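Skornell open day, the simulation room: notes and questions
Forum: Mobile manipulation > Events and visits
7 replies

tessellate_k
Went to the Skornell open day in March. Most of the building was the usual tour (conveyor cell, palletizer, coffee), but the upstairs room was given over to the simulation side, and I think that part deserves its own thread.

The setup: a simulated two-arm robot with parallel-jaw grippers, dropped into household rooms full of furniture. A policy drives it, an operator can take over, and the views are put up on a wall display. Ilze Rätsep ran the session. She said they have 112 room layouts, and that each nightly batch is 1,000 episodes spread across them. An episode ends on task success, on timeout, or on a contact force over the limit.

The demo task was to reach a door handle in a room with too much in it. Door panels, a speaker cabinet, wood surfaces at several heights. The base has to park close before either arm can do anything, and once it has parked, the furniture takes up most of the view.
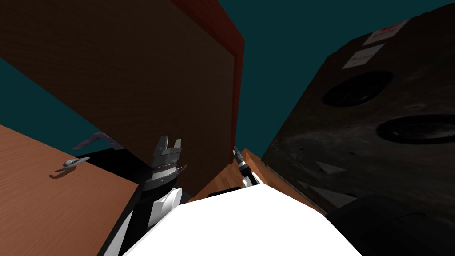 She ran the task three times from different start poses. Two finished. The third timed out with the arm folded up against the body, and she let it run to the end with everyone watching, which I appreciated. Somebody asked for the overall success rate and she gave it for the last batch: 826 out of 1,000. She then said that the number depends heavily on which layouts are in the mix and should not be compared with anyone else's.

Questions for people who were there or who do this for a living:

1. Is a force limit a sensible way to end an episode, or does it hide recoverable contacts?
2. Has anyone moved a policy like this to hardware with cluttered rooms?

borescope
I was in the afternoon group. Same task, same room. Ours went four for four, so either the start poses were easier or they had swapped the checkpoint over lunch. I asked and was told the checkpoint was the same.

On your first question: a force limit is fine for evaluation and bad for training. If you end the episode on first hard contact, the policy never sees what happens after a bump, and on real furniture there will be bumps. We had this problem with the Kalniņš arm. It was very good until it touched something, and then it had no idea what to do.

J_Kruger_Nargate
Jacobus Kruger here, I work on the hardware side at Nargate. No connection with Skornell.

I disagree with borescope. It depends on where the limit is set. A high limit lets light contacts through and only stops the ones that would have tripped the drives on a real arm. There is no value in training on what comes after those, the arm would be in a fault state. Does anyone know the value they used?

borescope
They did not say. Without the value we are both guessing.

tessellate_k
I have it in my notes as "same as the joint torque cutoff on the physical unit", no number. So that would support Kruger's reading.

slipring
My complaint is different. The rooms are flat. Backgrounds are one plain color and lighting is simple. I have nothing against that for collision and reach work, but the talk after the demo moved to camera-based policies, and there the look of the room does matter. Agnese Zariņš showed a slide with texture randomization, and I could not work out from it whether the policy we watched had been trained with it on or off.

Also, on the 826: that is one batch. I would want the spread over several nights, and the result per layout. If 700 of those come from the open rooms and the remainder from the tight ones, the headline number says very little about clutter.

m_dzene
Uldis Dzene, I was helping at the desk that day, so take this as semi-official.

Randomization was off for the demo checkpoint. It is on for the camera-based one, which was not shown live. The slide should have said so and I have passed that on.

Per-layout results exist. Rasa Eglītis keeps them, and I have asked her whether they can be posted. The tight layouts are worse, as you would expect. The most common failure is the base parking too near a panel, after which the elbow has no room to swing. The planner for the base and the policy for the arms are separate at present and the base planner does not know what the arms need.

J_Kruger_Nargate
Then the fix is in the base planner, and more arm training will not move the number much. We had the same split on the Vullen platform. We ended up scoring parking poses by how much of the arm workspace was left free, and dropping anything under a threshold. It costs some time per episode.

slipring
How much time? And did you compute the free workspace on the full mesh or on boxes?

J_Kruger_Nargate
Boxes. The full mesh was too slow to be useful. Chair legs and handles came out too fat, so we lost some poses that would have been fine. I will look up the timing and post it.

tessellate_k
Please do. m_dzene, if the per-layout results come out, a plain table is enough for me. I would like the start poses along with them if they were logged.

m_dzene
They are logged. I will ask for both.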